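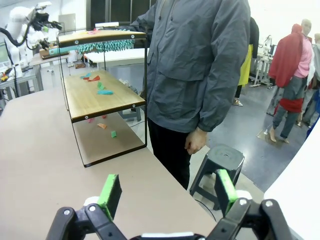
**Embla Grønli**, finishing technician, Midtbø workshop

06/10/2023

**Settled dust in the finishing room, second run**

Carried on from the August entry. The complaint is still nibs in the second coat of varnish, worst on flat work left overnight. Spray technique has been ruled out: brushed panels show the same thing. Varnish strained through a fresh cone before use, no change.

Method as before. Glass slides, cleaned with alcohol, weighed, laid face up and left overnight. Positions: under the extract grille, beside the drying rack, on the sill, and by the door at bench height. Control slide under an upturned dish next to the rack. Extract running on the low setting until closing, then off.

Changes from the first run:

- New panel filter in the extract (Truvamier, the pleated one). The old one had bowed in the middle and was letting air past at the top edge.
- Gap under the door left as it was. I want one change at a time.
- Slides moved 300 mm out from the wall. In August the sill slide picked up flakes of old paint and was useless.
- Balance left on for the whole run. It drifts for the first hour after being switched on.

Results, by weight gained: door slide heaviest again, by a clear margin. Rack next. Grille and sill too close together to separate on our balance. Control gained nothing I could measure. With the new filter the grille slide is lighter than last time and the others are much the same, so the filter was leaking but it is not the main source.

Under the hand lens the door slide is mostly short pale fibres with a little sanding dust among them. The fibres match what comes off the stockinette we use for wiping down. The rack slide has the same fibres, fewer of them, and some angular grit that looks like 80 grit abrasive shed from the belt machine. I had expected far more of the grit.

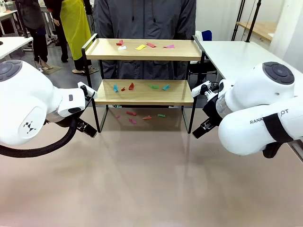 Margin note from the sanding side, added after I left this open on the desk: the belt machine was not used that afternoon, so any grit on the rack slide must be old dust lifted off the floor, and has anyone looked at what happens when the big door goes up?

Fair point. Tried it with the smoke pen. With the big door shut, smoke at the inner door hangs and drifts slowly inwards. With the big door open it goes under the inner door in a steady sheet, across the floor and up behind the rack. That fits the weights. It also fits the nibs being worse on days with deliveries, though I only have memory for that and no log.

Stockinette: shook out a new piece and a washed piece over black card, same number of shakes. The new piece sheds more. Washed piece sheds less but longer fibres. Clurik list a bonded wipe that is meant to be low in lint. Sample requested.

Surface check on the test panels. Flatted with 2000 grit, wiped, left to stand for 5 minutes, then looked at under a low lamp. Nibs near the door end of the rack, hardly any at the far end. Panels stood on edge are noticeably cleaner than panels laid flat. 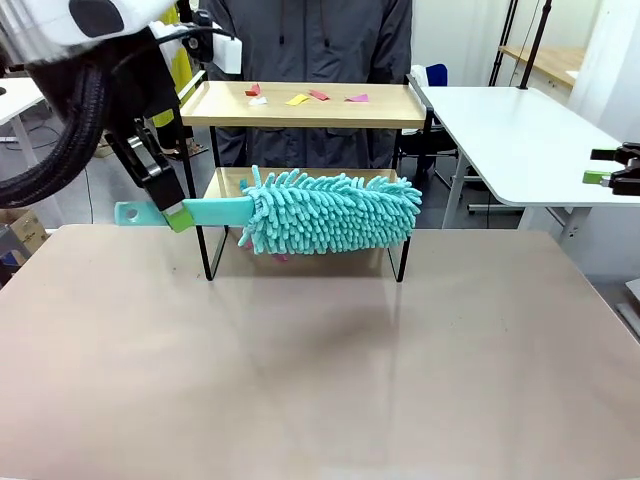
*Chenille duster with a turquoise head, held level above the table.*

To do before the third run:

1. Brush strip on the inner door. Iteo have the right length.
2. Damp mop the floor the evening before. No sweeping.
3. Write down each time the big door opens, with the time.
4. Repeat the slides in the same positions, filter untouched.
5. Rack panels on edge where the work allows it.

Dry dusting of ledges in the finishing room to stop on coating days until the third run is in. Slides from this run are in the labelled box, second drawer, glass side up. Please do not clean them.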